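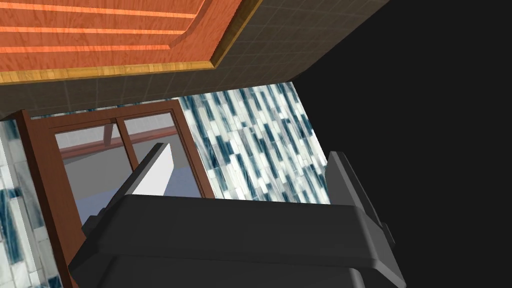
Notebook - April, cont'd from p. 45

Kicking project, field goal swing model. Back at it after the break, started 7:30, coffee machine still out.

Yesterday's refit didn't hold. Ran the Imthorpe set again, all 293 kicks, and the model still likes wide left too much from the right hash. Hsiu-ying thinks the hash labels got flipped for one of the home games. Checked by hand against the play sheets - she's right, second half of the Carretero game is mirrored. Both teams swap ends at the quarter and whoever typed it in didn't swap the hash with them. Fixed in the master sheet, NOT in the copies. Everybody please pull a fresh one.

After fix: left bias mostly gone. Still something there past 45 yards. Could be real, could be that there's just not many long tries and two of them were in that awful wind at Bivano. Don't want to drop them. Don't want to trust them either. Leaving in with a flag (col. W).

Plant foot. Purificación wants plant distance measured from the ball center, I've been using the near edge of the tee block. Not the same thing and we've been mixing them since the start of the season, which explains my spread and hers never matching. Going with center from here on. Old rows need converting, I'll do mine tonight, hers are already fine.

Snap to kick times - the stopwatch numbers are junk, frankly. Two people timing the same snap don't agree well enough to say anything about rushed vs. not rushed. Take it off the video or drop the column. Asked Dandano if their sideline clips come with a usable frame rate, no answer yet.

Afternoon: approach angle. Held everything else fixed and swept it up to 90 just to see where it breaks. Breaks way before that obviously, nobody comes at a ball square from the side, but good to know the thing doesn't crash. Best fit for our two kickers is roughly 15 degrees apart from each other, so one shared setting is out. Seperate fits per kicker. Should have done that in the first place.

Punts - not touching punts this month. Coach asked again. Said May.

To do
- convert plant distances (me)
- re-run w/ corrected hash, save under new name this time!!
- wind readings for Bivano, ask Purificación who had the meter
- Hsiu-ying to check the other away games for the same flip
- kickoffs still sitting in teh field goal folder, move them

Stopped 5:40. Re-run going overnight on the big machine, please leave it alone till I'm in.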